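Why Are Some Cloths So Good at Picking Up Crumbs?

Hello again! It's Sinéad Ó Riain here, and today I want to talk about something you've probably got under the sink or stuffed in a drawer. Cleaning cloths! (Don't go away, I promise there's science in it.)

When I was little we wiped the table with bits of old pyjamas. They pushed the water round and round and left a long wet smear, and my brother drew faces in it. Now I use a microfiber cloth. "Micro" means very, very small, and a "fiber" is a thread, so it's a cloth made of teeny threads, much thinner than one of the hairs on your head. The threads are usually a kind of plastic, which sounds odd for something so soft, doesn't it?

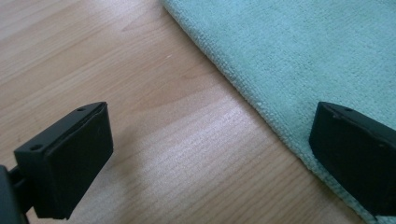

A pale green microfiber towel on the table. Look closely at the fuzzy edge for tiny white bits of lint.

All those little threads have lots of gaps between them. Water creeps into the gaps and stays there, and dust gets caught on the threads too. Lint is just fluff, by the way, mostly tiny bits of thread that have come off clothes and towels.

Want to try it? You'll need a microfiber cloth, an old cotton sock and 4 teaspoons of water. Tip two teaspoons on one end of the kitchen table and two on the other. Wipe one puddle with the sock and one with the cloth, just once each, and see which leaves the bigger streak. Ask a grown-up first if your table is a posh one!

Next time: why does toast land butter side down?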